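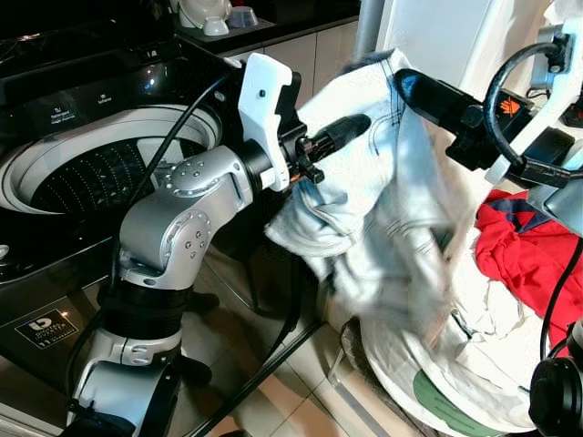
Pale blue and white garment, held up at two points.

Rarkitby Laundry Words
README, last updated October 28, 2025

A word list of what people call their clothes, and what they call the things they do to them. It holds 2000 entries from 94 households in Rarkitby and Gerkau, two towns that share a bus route and agree on very little else.

What's in it
words.csv – one row per entry: the word, the meaning, the town
notes.txt – remarks from households, spelling left alone
disputes.txt – longer than we had hoped

How it was gathered
Paper forms went out in January. Each household wrote down its own words for washing, drying, folding and giving up. Forms were typed in by hand, and 40 entries are marked "unreadable" after several of us had a go.

Known problems
"Airing" has six meanings, two of them opposites. Gerkau is over-represented in anything to do with socks. The column called town2 is empty and will stay that way, as removing it breaks the Prukix import script.

Licence
Free to use with credit. Please don't write to us about "jumper".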